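Warnitz kocht wieder: Suppenabend zieht in die alte Druckerei

Warnitz, Mittwoch, 13. November. Was für ein Andrang! Kaum lagen die Karten für den Warnitzer Suppenabend in der Buchhandlung Hollmann aus, standen die Leute bis auf den Gehweg. 200 Plätze gibt es an den langen Tafeln, und nach dem ersten Verkaufstag waren nur noch 30 davon zu haben.

Gekocht wird im Dezember zum ersten Mal in der alten Druckerei an der Hafenstraße. Der Saal hat endlich eine Heizung, eine richtige Spülküche und so viel Platz, dass auch die Blaskapelle hineinpasst (im vergangenen Jahr spielte sie draußen im Nieselregen, und zwar großartig). Rukhsana Arain rührt ihre Linsensuppe mit gerösteten Kreuzkümmelsamen, Muchen Shao bringt eine klare Brühe mit handgezogenen Nudeln mit, und Archana Uniyal verrät über ihren Kürbistopf bislang nur, dass Tamarinde drin ist. Wer die Kartoffelsuppe von Saqib Virk noch nicht kennt, sollte früh kommen, der Topf war bisher jedes Mal als erster leer!

Der Erlös geht an die Kinderbücherei. 714 Euro kamen beim letzten Mal zusammen, diesmal hoffen die Köche auf etwa 1000 Euro. Davon sollen neue Bilderbücher in mehreren Sprachen angeschafft werden, dazu ein Lesesofa, das sich die Vorschulkinder schon lange wünschen. 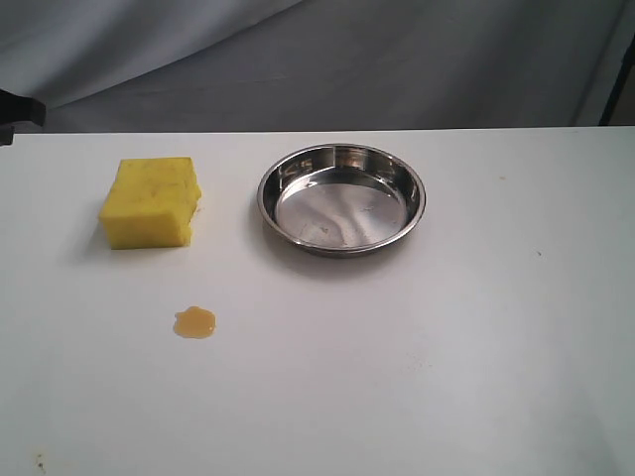
Topf oder Pfanne, Schwamm und ein Klecks: Küchenalltag.

Beim Abwasch wird noch Hilfe gesucht. Danish Orakzai teilt die Schichten ein und nimmt Anmeldungen gern direkt im Laden entgegen. Für die Helfer steht eine Portion nach Wahl bereit, Nachschlag inklusive. Eigene Schüsseln und Löffel bitte mitbringen, Brot kommt frisch aus der Bäckerei nebenan. Restkarten gibt es bei Hollmann zu den üblichen Öffnungszeiten.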